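Chapter 4
The Cupboard of Lids: Plastic Ware and the Limits of Sorting

Open almost any guide to kitchen storage and you will meet the same promise. Match every container to its lid, discard the orphans, stack the rest by size, and the problem will stay solved. The promise is old. It was made about biscuit tins before it was made about plastic, and it has been repeated with such confidence that few readers stop to ask what evidence there is for it.

This chapter asks. It deals with the light plastic things that gather in a household kitchen: bowls, plates, trays, clear boxes, lids, the packaging that was meant to be thrown out and was kept. Chapter 3 looked at pans and heavy dishes, which are fairly easy to put away because they are expensive, few, and hard to ignore. Plastic ware is none of these. It is cheap to buy, often free, and it weighs so little that a shelf can be badly overfilled long before anyone feels it.

We will look first at how the pieces fit together, or fail to, and then at three common sorting methods. The last part of the chapter turns to the question of throwing out, where the advice is loudest and, in our view, weakest.

4.1 Why plastic ware stacks badly

Makers like to describe their products as stackable. The word deserves some suspicion. A bowl will generally nest inside another bowl of the same make and model, because both came out of the same mold. It may nest inside a larger one from the same line. Put it with a bowl from a different maker and all claims are off. The curve of the wall is different, the rim is wider or turned the other way, and the top bowl either jams or sits high and rocks.

Flat pieces have their own trouble. A smooth plate slides on another smooth plate. A ridged tray holds still on a second tray if the ridges line up, and skates about if they don't. Clear pieces add a further nuisance, as it is hard to see at a glance where one ends and the next begins. People reaching into a stack of clear lids tend to come out with two.

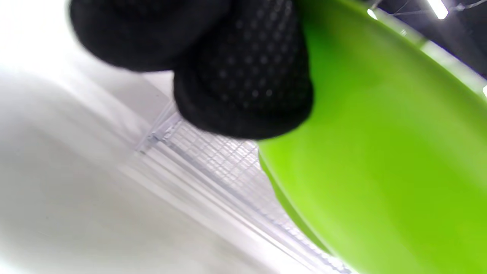 Rounded pieces and flat pieces should therefore be treated as separate problems from the start. Many of the printed systems do the opposite. The Zuvanach method, still handed out in home economics classes, sorts first by use: serving, storing, cooking. On paper this is sensible. In a cupboard it puts a deep bowl and a shallow tray on the same shelf on the grounds that both go to the table, and the tray ends up under the bowl, tilted, with something smaller wedged beneath it.

Students should try this for themselves before accepting our word. Take ten pieces of plastic ware from your own kitchen. Stack them by use, note the height of each stack, and take out the lowest piece. Then stack the same ten by shape and repeat. We expect the second arrangement to be shorter and easier to get at, but we have seen kitchens where it wasn't, mostly those where everything had been bought as one set.

4.2 Three ways of sorting

Sorting by use has been described. Its strength is that everyone in the house can guess where a thing belongs. Its weakness is that it ignores how things sit.

Sorting by shape, sometimes called the Kilham arrangement, puts rounded pieces with rounded, flat with flat, and lids upright in a rack or a narrow box. It saves room. It also asks a good deal of whoever is drying the dishes, who must judge whether a shallow bowl is a deep plate. Supporters of the arrangement tend to say this becomes automatic. We have not found much to support that, and a method that works only for the person who set it up has not been shown to work.

Sorting by color is usually dismissed as decoration. We are less sure. A bright green plate can be found in a crowded drawer by a tired person or a small child, and the same can't be said of a clear one. Color tells you nothing about fit, but as a second rule, used inside groups already made by shape, it does more than its reputation suggests. The books that laugh at it seldom say whether anyone tried it.

4.3 What the figures can and can't tell us

The survey most often quoted in this field is the one carried out in the town of Belkadi, in which 117 households agreed to empty their plastic ware onto a table and sort it. The average household was reported to own about 500 pieces, lids included. The number has traveled widely, and it should be handled with care.

The households had volunteered, and people who volunteer to have their cupboards examined may well be people with a cupboard problem. The survey counted takeout tubs and clear packaging together with bought ware, so a family that saved every berry box would look like a family that couldn't stop shopping. And the sorting took place once, in June, with no return visit. The report says the cupboards were improved. It has no means of saying for how long.

None of this makes the survey useless. It does show how many kinds of object get lumped together under one name. It doesn't show that any one method of putting them away is better than another, though the makers of the Cluvora shelf insert have quoted it as if it did.

4.4 Before you throw anything out

The usual rule is that a container without a lid should go. Consider what the rule assumes. It assumes that the only job of a container is to be closed. A tray with no lid will still hold cut vegetables on their way to the pan, or keep small packets upright in a drawer. A lid with no container will sit under a plant pot.

A better question is whether the piece has been used in the past 2 months, and for what. Where the answer is never, it can leave. Where the answer is vague, put it in a box with the others like it and look again later - but write down which pieces you took back out, or you will remember only the ones that suit your opinion.

Terms to know: nesting, rim, orphan lid, ridged base, second rule

Filed under: Course Readings > Home and Household > Storage

Related chapters
Chapter 3: Pans, Heavy Dishes, and the Bottom Shelf
Chapter 5: Drawers, Dividers, and What They Hide
Chapter 6: Drying Racks and the Space Beside the Sink
Appendix B: Running a Cupboard Count

Contact the editors | Copyright notice | Back to top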